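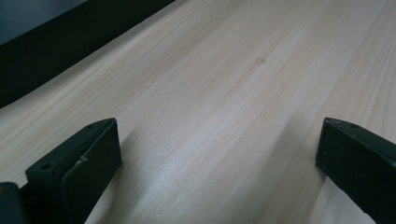

La carta de Lerham llegó en julio y mi padre tardó dos días en abrirla. Tenía 54 años y llevaba 30 en los almacenes Bukhari, casi siempre en el turno de tarde. La dejó en la mesa de la cocina, sobre la madera clara, siguiendo con el dedo las vetas finas que la cruzaban en diagonal, y me preguntó si quedaba café. Le dije que sí. No quedaba.

Imprimir | Enviar por correo electrónico

Julio
Por Areeba Cheema

Buscar en el sitio Buscar

Bajé a la tienda de Nusov. Cuando volví, el sobre estaba roto y él leía de pie, junto a la ventana.

—Es de tu tía —dijo—. Vende la casa de Varnora.

—¿A quién?

—No lo pone. Pide mi firma.

Preparé el café. Mi padre no había vuelto a Varnora desde el entierro de la abuela, en 2000. Hablaba poco de aquello: el pozo, un perro que mordía, la cuesta hasta la escuela.

—¿Vas a firmar?

—Hay una higuera detrás —contestó—. La planté yo.

Bebió el café de pie y fregó la taza. Después buscó un bolígrafo en el cajón, probó tres y ninguno escribía. Le ofrecí el mío.

—Mañana —dijo.

A las seis de la mañana oí la puerta. La carta seguía sin firmar. Se había llevado el abrigo bueno y las llaves de la casa vieja.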